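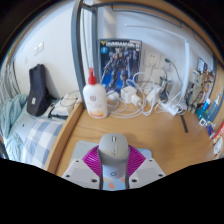
Hand gripper at a desk with charging cables, a bottle and a model kit box.

Tips for recording at a desk

A desk in daily use is good material for a learning system, cables and all. These notes come from the Barno home set, where we record short tasks by hand with the gripper.

Leave the desk as you found it for the first 200 takes. Tidy up after that and record more, so that both kinds go in.

Start each take with the gripper held still above the desk for 3 seconds. Move at the pace you would use to pass someone a cup of tea.

White leads on a pale desk are hard to tell apart. Pick one plug, follow it with your eye first, then go in from the side. Never pull on a lead that is plugged in.

Tall bottles tip easily. Close on the body, well below the nozzle – and check the cap is shut.

If you drop something, keep recording and pick it up again. Mark the take as "dropped" in the Mulis sheet, and don't delete it.

Wipe the gripper fingers with a damp cloth every 2 hours. Dust makes them slip on smooth plastic.

Stop at 700 takes for one desk, then move to another room.

Next page: Folding tea towels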